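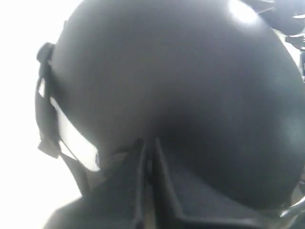
Dark gray, black strap hanging down the side.

Stop Putting Your Helmet on the Floor

September 2022

I have a speech about helmets and where people keep them, and my friends have all heard it, so now it's your turn. A helmet should have a place in the house. A real one, like the coats and the car keys have. I don't mean the floor by the door or the seat of the scooter, and I really don't mean the top of the fridge, where mine lived for most of last winter (I'm not proud of it).

I ride to work, three miles each way, mostly along the Jinancombe road, which has been resurfaced in patches so often that it feels like riding over a quilt. My scooter is an old Esa with 3,000 miles on it, and I love it more than is sensible. For years I treated the scooter like a pet and the helmet like a hat. The scooter got a cover, a charger, a special cloth. The helmet got dropped on whatever was flat when I came in the door with my arms full of groceries.

And round things don't stay where you put them! You'd think I would have worked that out as an adult. A helmet on a shelf that is a little too narrow will sit there perfectly happily until you shut a cupboard on the other side of the room. Mine went off the fridge in June. It landed hard on the tile, and I stood there with a carton of eggs in my hand, doing the math on a new helmet.

Now, people argue about whether one drop from shoulder height ruins a helmet. I've heard yes, I've heard no, and I've heard it from people who were very sure of themselves both times. I went down to Siddiqui Cycle & Scooter in Dreseck and ended up buying a replacement, partly because they let me try on everything in the shop and partly because I knew I'd lie awake if I didn't. So my fridge-top storage system cost me a helmet, and I could have had a very nice shelf for the money.

While I'm complaining, let me put in a word for plain colors. I like a dark gray helmet. I know all the arguments for bright ones and I think they're good arguments, and I wear a yellow vest loud enough to make up for it. But the thing sits in my living room when I'm not wearing it, and I want to be able to look at it. A big charcoal dome on a shelf can pass for a bowl or a lamp. A lime green one with lightning down both sides is going to be part of every dinner you ever host.

Then there's the strap. Please, please do something with the strap. Leave it dangling over the edge of a shelf and sooner or later you'll hook it with a sleeve or a bag handle, and down it all comes again. I tuck mine up inside before I let go of the helmet. It takes no time at all, and I still forget one day out of five.

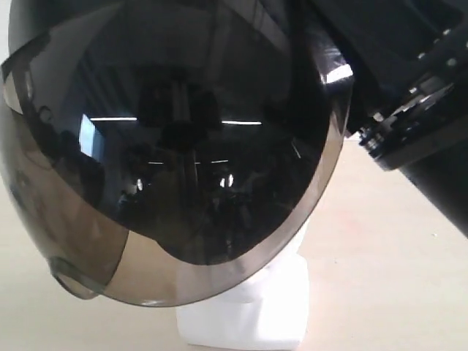 Visors are where I get really fussy. I had a dark one on my old helmet and I liked it right up until the evenings got shorter, and then I was riding home with it cracked open and my eyes streaming. A dark visor is lovely at noon. For anyone who rides home after sunset, I think you need 2 of them, one tinted and one clear, and you need to keep them both somewhere a person in a hurry can find them. Mine are in an old pillowcase on a hook. I tried a drawer first and got a scratch dead center from a tape measure.

And quit wiping them with your shirt! I say this as somebody who did it for years. Road grit plus a cotton sleeve is a slow way of making your own frosted glass. A damp soft cloth, left lying on the visor for a few minutes so the bugs let go, does the job -- and then you dry it gently, and then you put it away, right then, before you start looking at your phone.

My own setup now is a deep shelf by the front door, 13 inches from front to back, with a strip of old towel laid along it so nothing slides. Gloves go beside the helmet, never inside it. (Gloves inside means a helmet that smells like gloves. I can't make it any clearer than that.) The shelf isn't pretty. The towel is orange and left over from a swim class. But I come in, the helmet goes up, the strap gets tucked in if I'm behaving, and then I deal with the groceries.

If you only have room for a hook, get a fat rounded one and hang the helmet well away from the radiator. And clear off the top of your fridge while you're at it. Mine has a fern on it now, which has also fallen off once.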